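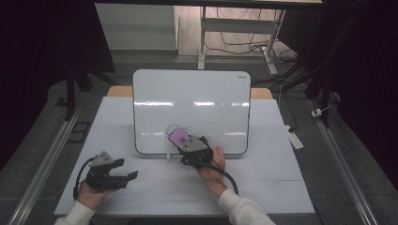

White table, pink-and-purple item with its cord.

25 July 2025

Rain gauge read 44 mm at the morning check, the most since I moved it off the shed wall. Barrel two is full and the overflow now runs to the pear bed. Pump ran 105 minutes on the low setting. Meter stands at 2895.

Replaced the Stelar float valve with the Nikard one. The thread is slightly coarser, so I used extra tape. No drip after an hour, will check again tomorrow.

Soil by the beans still heavy. Held off feeding. Travness seed order is put back to August, which leaves the lower bed bare until then. Sow clover there if it drains.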